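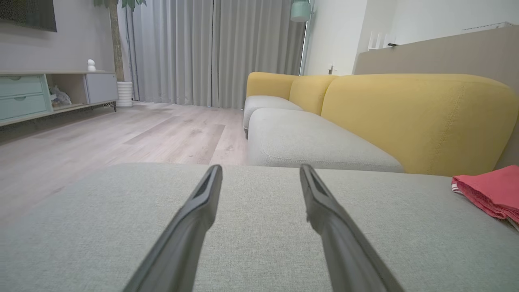 The sofa from the seat side, with the yellow back, the grey cushions and the low cabinet by the wall.

Living room and the red wash
Home > Rooms > Living room
Updated 30 March 2023

Welcome to the living room pages. Some readers wrote to me after the kitchen gallery and asked when the other rooms are coming, so I start with the one where we spend the most hours. It is also the room where the clean clothes are sorted. I know that many homes have a laundry with a bench for it, but our laundry in Ollport is a cupboard with a door, and when the door is open you cannot stand in front of the machine and fold at the same time. The sofa has the right size, and the light is much better.

I write a little more than a normal caption, as I did in the kitchen pages. If you want only the colours, they are these: mustard yellow, light grey, pale mint green, and light wood. The red belongs to the sport clothes and it goes back to the bedroom when it is folded.

The sofa

The model is called Fledard. We paid 695 dollars for it at the end of a season, without the delivery. I wanted everything in grey and the other half of the household wanted everything in yellow. In the shop they had one with both, yellow for the back and light grey for the seats, and it was already cheaper than the others. I think not many customers wanted it. After three years I would choose it again, and I say this as the person who was for grey.

The big back cushion has a seam with stitching along the top edge. Please look at this seam if you buy a similar one. On the first Fledard they delivered to us, the stitching was pulled at one corner and you could put a finger inside. They changed the cushion without any discussion, but it took until May to arrive, and for the whole autumn we had a bath towel over the back.

The seat cushions are long and have piping on the edges. The fabric has a fine weave. It is good for sitting and it is good for folding too, for the reason that a shirt does not slide on it. On our old leather sofa, every pile which I made was on the floor before I finished the next one. The weakness of the weave is crumbs. I use the narrow nozzle of the vacuum cleaner, first along the piping and then across the seat, and for a stain I take cold water with a very small amount of wool wash and a white cloth. Never a coloured cloth! There was a blue cloth once, and the seat cushion was turned over for many months.

You can take off the covers by the zip, but in our experience it is easier to take them off than to put them on again. Two people are needed and both should be in a good mood.

The legs are small and dark. They are high enough for a flat hand and too low for the vacuum cleaner head, so twice a year the whole sofa is moved away and we find the pens.

The floor

The floor is laminate in long planks, between grey and beige. It was in the house when we came. I wanted to change it for real wood, I had even two samples from a shop leaning in the hallway, and then I saw the price and began to like the laminate. It shows very little dust, which I count as a positive thing, though my mother would say the opposite. For cleaning I use a flat mop, well wrung. Too much water goes in the joints and then the edges of the planks come up. In front of the balcony in our former flat this happened, and there is no repair for it.

The curtains are at the far end of the room. They are long and I will write about them on another page, when I have decided if they stay.

The TV cabinet

The cabinet against the wall is a Mustonen, bought second-hand from a family who moved to a smaller place. It is 173 cm long. I give the measure as I was asked for it already. The top is light wood, the drawers are a pale mint green with small handles set into the front, and there is an open shelf next to them and a light grey door at the end. Under it are thin metal legs in a dark colour. The green was the reason why I bought it. In the advertisement it looked white, and when we came to collect it I was first disappointed for a minute and then very happy.

The upper drawer has cables, batteries, and instructions for devices we do not own any more. The lower one has candles, matches and the table mats for guests. The open shelf was planned for the internet box, but the box does not like to be there and the signal in the bedroom was bad, so the shelf takes whatever is put in it. I tried a basket. The basket was also full after one week.

If you buy an old Mustonen, check the drawer runners. Ours were dry, and a bit of candle wax rubbed on the underside made a big difference. Do not use cooking oil, it becomes sticky in summer.

The red wash

Now the clothes. In our house we have one wash which is only red. It started when a new Uker training shirt went in together with pillow cases, and I suppose I do not need to explain what colour the pillow cases have today. Uker is the sport brand our club orders from. The colour is good and strong, but the first washes give off a lot of it. Since then the red things wait in their own bag until there are enough of them, and they are washed at 30 degrees, inside out, with the slow spin.

The shop assistant promised that such a shirt lasts for 1,000 washes. I cannot say if it is true, we will be old when we know it. What I see is that the mesh fabric survives very well and the printed parts less well. So, inside out, and no iron on the print. The white trim can become pink if the wet clothes stay in the machine overnight. Take them out the same evening, even if you are tired, and hang them with some space between.

From the line everything comes in one armful and is put on the grey seat.

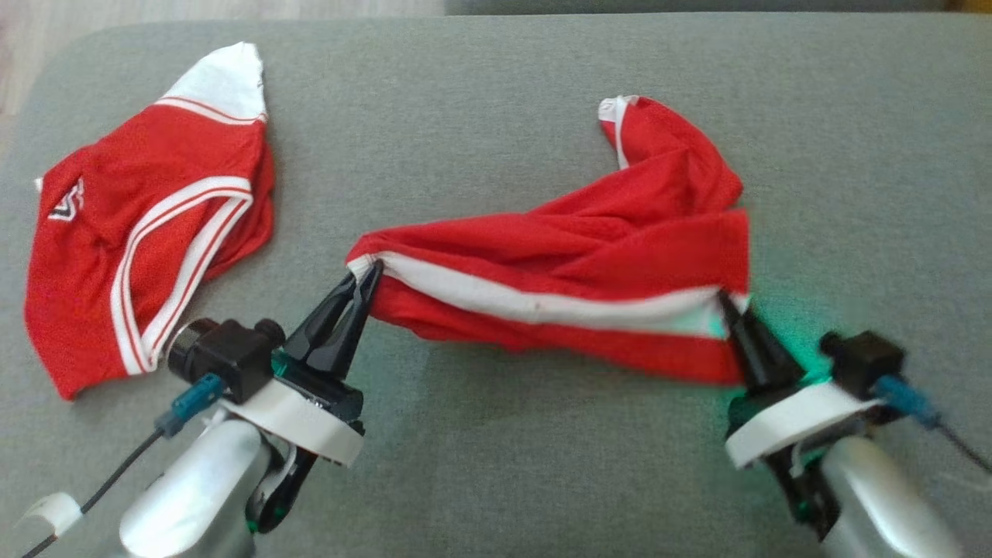 I begin with the shirts. Put the shirt with the front down and pull it flat at the shoulders, then at the hem, and then go once over it with the hand from the middle to the outside. This kind of mesh keeps small creases, but they go away when it is worn, and I do not spend time with them. One side goes to the middle together with its sleeve, then the other side, and the sleeves are turned back so that they lie straight. Then the hem comes up to the collar in two steps. When you turn it around, the collar is on top and you can see which shirt it is without opening the pile.

A V-neck collar is a little more difficult than a round one. If you fold directly through the point of the V, it will stand up later when the shirt is worn. I let the fold come under the point, two fingers lower.

Shorts are quick. Shake them, one leg on the other leg, the pointed part of the seat folded in so you have a rectangle, and then in half from the waist. Pull the cord out of the waistband first, on both sides the same length, and make a loose knot. One time the cord disappeared inside during the wash, and it needed a safety pin and half an evening to bring it back.

If two red pieces are twisted together, it is better not to pull from the ends. Hold one at the waistband or the collar, let it hang and turn by itself, and the other one falls down. I learned this from bed sheets.

Small pieces of cloth, for example the sport towels, I fold with the stripe to the outside. There is no practical use in this. I like how the stripe sits at the edge of the pile.

Where the piles go

Shirts in one pile, shorts in another, and both stay at the end of the sofa until somebody goes in the direction of the bedroom. The rule is that you do not go with empty hands. It works on most days. On other days the piles are still there when we want to watch a film, and then they travel to the top of the cabinet, and from the cabinet they usually come back to the sofa in the morning.

I have looked at folding tables which you can hang on the wall, and a reader recommended one with a cover like an ironing board. The price was fair. But I would have to stand in the hallway with it, where there is no window, and in the living room I can listen to the radio.

Small questions I received

The yellow does fade, but slowly. We close the curtains on the sunny side between lunch and three o'clock in summer, and the cushions are changed from left to right when we clean under the sofa.

The paint for refreshing the green drawers I do not know. Mustonen could not tell me the number of the colour either, as the series is finished. A paint shop in Ollport mixed a small tin from one drawer front which I carried there in a bag, and the result is near enough for the scratch by the handle.

The grey fabric and cats: we have no cat, so I cannot answer it.

Next gallery: Hallway and shoes
Previous gallery: Kitchen, with the new shelf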